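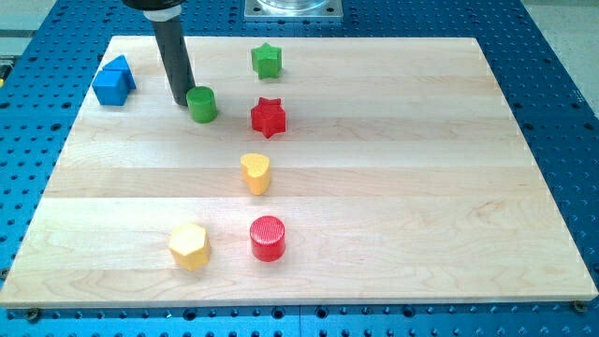
The planner failed at step 801 again. I read the log standing up, with my coat on.

The sentence it had been given was short: push the green star next to the red star. Nineteen times that night it had done what it was told. This time the arm moved out over the board, stopped above the wood and waited. The log said the target was reached. The two stars had a gap between them.

I opened the scorer. Limar had written it at Skirkley, before the move to Rostthorpe, and had left in March. The function that decided what "next to" meant was 3 lines long. It took the centers of two blocks and compared the distance to a number. The number was 100, in millimeters. There was no comment beside it.

I tried 60. I ran the old episodes back through it, and most of the ones we had called good turned bad. The heart and the hexagon, fine on Friday, were now failures. I put the number back.

Ifans came in with the heater and set it under the desk.

"Is it the camera?" Ifans asked.

"No. The poses are good."

"The controller?"

"It goes where it's sent."

Ifans looked at the log for a while – longer than it needed – and then at the board.

"Would you say they're next to each other?"

I bent down until my eyes were level with the wood. From there the stars nearly touched. I stood up and they didn't.

"Ask me again after lunch," I said.

I typed a comment above the number, with my initials and a question mark, and started the next run. The arm asked for a new sentence. I gave it the same one.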